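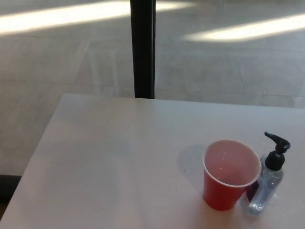
I went to the Staneck open day in January expecting a sales pitch, and the morning was one. The slides said the Gredari arm had done 688 pump presses in testing with 13 misses. I asked what counted as a miss. Baltasar Figueroa, who was running the demo, said a miss was any press where the pump didn't go down all the way. So a press that went down all the way and sprayed the table would be a success? He thought about it and said yes, under the current scoring.

That matters, because the fault they had in the fall was of that kind. According to Figueroa, the arm came in a little too low, pushed the bottle sideways and kept pushing. The force limit never tripped. It had been set for an older gripper made by Amura, and when they changed the gripper the number stayed where it was. A visitor from Goicoechea was standing close enough to get sanitizer on her glasses. She was fine. The arm went on pressing until someone reached the stop button.

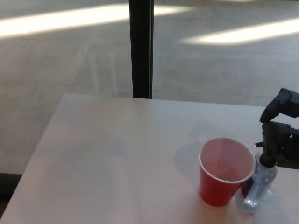 The fix, as presented, is a lower limit plus a check that the bottle is still upright before each press. Fair enough. But they've run 136 presses since, all on one kind of bottle, and I don't see how that tells you much about a fault that took weeks to show up the first time -- on press 406, if their log is right.

I also asked who signs off on the limits when a part gets swapped. The answer was long and had no name in it. There is a form now, I was told, though it wasn't among the handouts.

Coffee was at eleven, and the afternoon session was mostly about pricing, so I skipped it. I've asked them for the fault log and will post it if they send it.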